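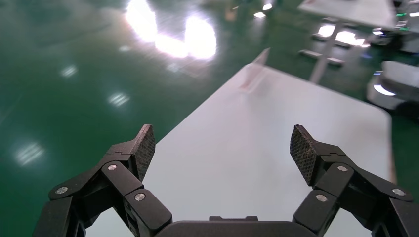 A planner that says no has done its job, one reply to our December note maintained, and the people who write the task code should learn to live with the answer. The reply went on to say that a motion planner is a search, that a search either finds a path in the time it is given or does not, and that asking it to account for itself is asking for a different and slower program.

31 shares | 5 comments
Print this page | E-mail this page

We have some sympathy with the first half of that view. A refused motion is far better than a bad one, and the Jorkby planner, which the software office at Rusosgate has maintained through three major versions, has always leaned toward refusal. We do not wish to see that changed. Our disagreement is with the second half. In our opinion a planner that refuses without giving a usable reason passes its unfinished work to somebody else, and that person is usually the one least equipped to finish it.

The present interface returns a single code for failure. Behind that code are several quite different conditions. The goal may lie outside the reach of the arm. The goal may be within reach while every arm posture that achieves it touches something in the collision model. The start position may itself be reported as a collision, often on account of a stale obstacle left over from an earlier task. The search may simply have run out of time. A task author who receives the same code in all four cases will try the same remedy in all four cases, and the remedy is nearly always to raise the time limit and run the task again.

The office reviewed 362 refused plans taken from ordinary use of the shared cells. In 31 of them the search had truly run out of time. The remainder would have failed with any time limit whatever, and yet the time limit was the setting most often changed in the task files that followed. Those changes have stayed in the files. Some tasks now wait many times longer than they should for an answer that was settled in the first 100 milliseconds.

It has been put to us that the log already holds the missing detail. Strictly speaking, it does. The collision checker writes out the pair of bodies that touched, with their internal names, for every posture it rejects. A single refused plan can fill several screens in this way, and the names are those given by whoever prepared the model. A new member of staff cannot be expected to know that a contact between link seven and object twelve means that the model of the table is set too high. We would ask that the planner collect these contacts, state which pair appears most often, and use the names that appear in the task file.
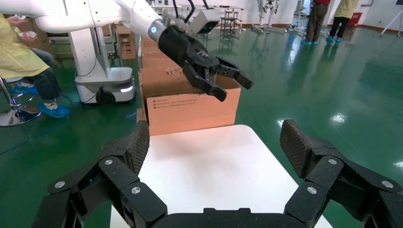 The same request applies with greater force where two arms share a work area. Each arm's planner must treat the other as an obstacle, and must decide how old a report of the other arm's position it is willing to trust. Jorkby discards any report older than a fixed age and then plans as though the whole reach of the other arm were occupied. This is a sound and careful rule. It is also invisible. The task author sees a refusal over what seems to be open space, and has no means of learning that the trouble lies in a late message and has nothing to do with geometry. A line of text stating that the other arm's position was out of date would direct the complaint to the network staff, where it belongs.

Cost has been raised as an objection, and it deserves a direct answer. The Lindoren branch was built to test the idea. It keeps a small tally during the search and writes a summary only when the search fails. Successful plans pay for the tally and nothing more, and the developers judged the delay too small to matter for any task now in service. We accept that a planner inside a fast control loop would need to be considered separately. Most of our planning does not take place there.

A more serious objection is that a reason can be wrong. The most frequent contact is a hint, and the true cause may be a badly chosen grasp further up the chain. We would therefore have the message say what was counted and leave the diagnosis to the reader. The wording adopted in the Lindoren branch, "most rejected postures touched," followed by two names, seems to us about right. The earlier draft, which began "plan failed because," claimed too much and was properly withdrawn.

We recommend that the four conditions be given separate codes in the next release, that the old code be kept for one further release so that existing task files continue to run, and that the summary be switched on by default. The time limits raised in past months should be put back to their former values in the same change. The Ojeda test suite already contains cases for three of the conditions. It has none for the stale position report, and the cases should be written before the codes are merged. Comments on the draft wording may be sent to the software office through the end of the month.

Print this page | E-mail this page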